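Chapter 7
Household Chores as a Manipulation Problem

Vacuuming was automated early. The machine moves over a floor, and errors cost little. Clearing a table, closing a lid or folding a towel requires contact with objects whose position, mass and stiffness are known poorly or not at all. No general-purpose machine yet does such work at the speed and reliability expected of a person.

Most current studies begin in simulation. Friction, lighting and object pose can be varied between trials, and a dropped item costs nothing. The Wamora task set, used throughout this chapter, contains 2827 trials divided among ten chores. 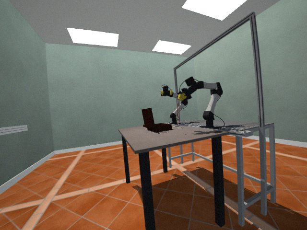
Figure 7.1 Simulated two-arm workcell beside a table, with a dark box-like object on the tabletop.

Two arms are specified for chores in which one hand must steady what the other moves. Coordination then becomes the main difficulty - each arm is an obstacle to the other, and both may load the same object.

Section 7.1 defines task success and the 300-second time limit. Section 7.2 covers grasp planning for hinged objects, following Boros. Section 7.3 deals with transfer to physical hardware, where changes in surface colour and friction remain a common source of failure. Readers familiar with rigid-body contact may go directly to Section 7.2.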